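Who Says So? Celebrity Biography Pages and Where Their Facts Come From
Student project report, second year
Annick Mallet

Our question was a small one. When a website tells you that an actor's daughter is worth a certain sum, has one brother and likes hiking, how does it know? I picked pages about the relatives of famous people, as the famous people themselves have agents who complain.

I collected 200 biography pages from 19 sites and pulled out every separate claim: ages, heights, parents, pets, fortunes. That gave 3,679 claims, which I then tried to trace back to an interview, a public record or anything else a grown-up would accept. It took until May and I now know the star signs of a great many step-siblings.

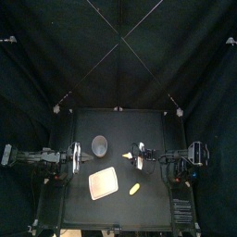
Department of Media and Communication, Illunell College

Dates of birth did best. Most could be followed back to a birthday post by the person or a proud parent. Heights did badly, and varied from site to site for the same person, who in one case managed to shrink over a summer. Net worth did worst of all. Only 2 of the pages named any source for the figure, and both named each other.

The copying was easy to follow once I stopped looking at facts and started looking at mistakes. One site, which I will call Camus, gave a singer's cousin the surname Ibarra when her own profile spelled it with one r. The same slip then turned up on page after page, along with a sentence about her "hobbies of travelling and hobbies". I grew quite fond of that sentence. 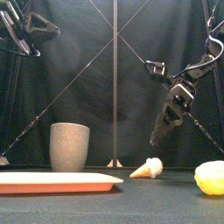
Net worth deserves a section to itself, if only because the sites give it one. The usual method seems to be to take the famous parent's supposed fortune and write that the child "enjoys" it. A page on Camia (again, my name for it) did this for a girl still at primary school. Without a source, a figure like that has about as much to tell you as a plain black curtain - there may be something behind it, but the reader can't see it. The wording is careful in its way, full of "reportedly" and "is believed to", and never says who is doing the believing.

I wrote to all the sites asking how they check their claims. Most didn't answer. One sent me its advertising rates.

There are limits to this work. I only read pages in English, I did the sorting alone, and a second reader might have been kinder about the pets. I also counted a claim as untraced after an hour of looking, so a few may have perfectly good sources that I was too tired to find. The full list of claims is in Appendix B, with the names of children removed.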